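4. Fitting the Pedeck wall panel

Read this section through once before you start. You will need a second person for steps 4 to 6.
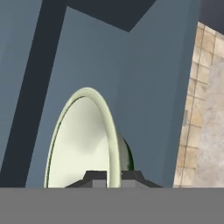

The panel hangs on two rails, one high and one low. The top rail takes the weight. The bottom rail only stops the panel swinging out, so do not be tempted to hang it from there.

Before you begin
Check the wall for pipes and cables. The screws in the pack suit brick and block. For plasterboard, use the Trirnov fixings, sold separately, and find the studs first.

1. Mark a level line 146 cm from the finished floor. If the carpet is not down yet, allow for it.

2. Hold the top rail against the line with the lip facing up. Mark the two end holes, drill them and fit the plugs.

3. Screw the rail on loosely, check it with a level, then drill the remaining holes through the rail. Tighten everything by hand.

CAUTION: Do not use an impact driver on the rail screws. The heads will shear.

4. Measure down 59 cm from the top rail and fit the bottom rail in the same way, lip facing out.

5. Lift the panel together, one person at each end, and lower it on to the top rail. You should feel it drop into place -- if it rocks, lift it off and look for plaster dust in the channel.

6. Push the lower edge in until both clips click.

7. Leave a gap of at least 2 cm at each side. The panel moves a little when the heating comes on.

NOTE: Panels made before November have a single clip in the middle. They fit the same rails, but the Lurkik spacer must be left out.

Taking the panel down
Press both clips with a flat blade, pull the lower edge towards you and lift. Keep the rails on the wall if you plan to refit.

Cleaning
Wipe with a damp cloth and a drop of washing-up liquid. Avoid cream cleaners and anything with bleach in it. Scuffs can be touched in with the small pot supplied; let it dry overnight before you rub it.

Section last revised September 18, 2025 by Savvas Lambrakis. For spare clips, see section 9.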